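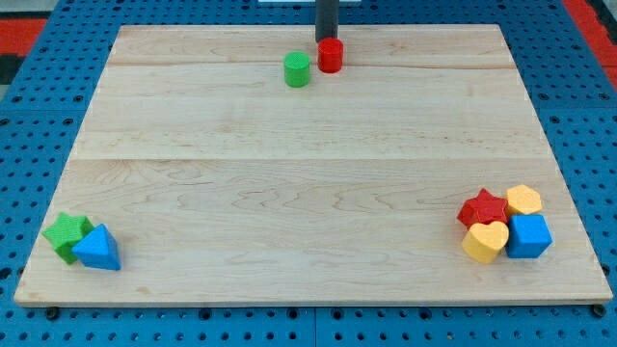

Just buy a sheet of particleboard and be done with it, one of you wrote under my July post, and then went on for two more paragraphs on how solid wood is a scam for people who like to oil things. Fair enough. I read the whole comment twice. I've spent most of the summer suspecting the same thing about nearly everything in the workshop, so it's only right that somebody should suspect it about me.

I'm still not buying the particleboard, though. I had a particleboard top for five years and it swelled at one corner the first winter, and after that anything round I put down at that end wandered off by itself. You can shim it. I shimmed it. Then you have a shimmed piece of particleboard.

So the question I've been chewing on is whether a pale board made of joined strips is any better, or whether I'm just charmed by it because it looks nice. It does look nice. The grain is soft and wavy and there are a few darker streaks that some people would pay extra for and other people would send back. But looks are how they get you. The Skirnum catalog has a full page on the "living surface" of their joined tops and one line about flatness, down in the small print, and that line says "typical." Typical of what?

What I worry about with joined strips is the seams. Every seam is a promise made by glue. Run a fingernail across one in September and you feel nothing, then try it again after the heat has been on for two months. My cousin's table has a ridge you can find with your eyes closed, and that one came from Kozan, who are supposed to be the careful ones. Maybe they are careful and the house is dry. I don't know how you'd ever tell those apart from where I'm sitting.

Then there's the pegboard underneath, which I was rude about in July and which I'm now slightly less rude about. A table full of holes always struck me as a way to lose small screws. I still think that. If you work with anything tiny, you'll be on your knees with a flashlight. But with a board laid over the top you get a plain surface to work on and the holes are only left around the border, and you can put fasteners at the corners and move the whole business over when you change your mind. I change my mind a lot. Zorville wants $881 for a bench that does the same thing with a crank. No.

I did promise to say something about the blocks. Red and green cylinders, short ones, and some shape blocks. People get sentimental about blocks and I'd like to resist that. They're good for one thing in my opinion, and that is finding out whether a surface is any use. Stand a cylinder on its end, give the table a bump with your hip, see what happens. Then try it close to a seam. It's a better test than the marble, which everyone recommends and which mostly proves that marbles roll.

Do I trust the finish? Not yet. The guy at the Purkdale lumber counter told me 18 months before a top like this "settles down," and I'd love to know where he got that number, given that he said the same thing about deck boards and a door. I've stopped asking him follow-up questions.

To the commenter, then: you may well be right, and if the seams open up by spring I'll post it here and you can have your paragraph back. In the meantime please quit telling me to put contact paper on it. I've done contact paper. It bubbles, and then you're peeling it off with a hair dryer on a Sunday.

Next time, drawer liners, which I also don't believe in.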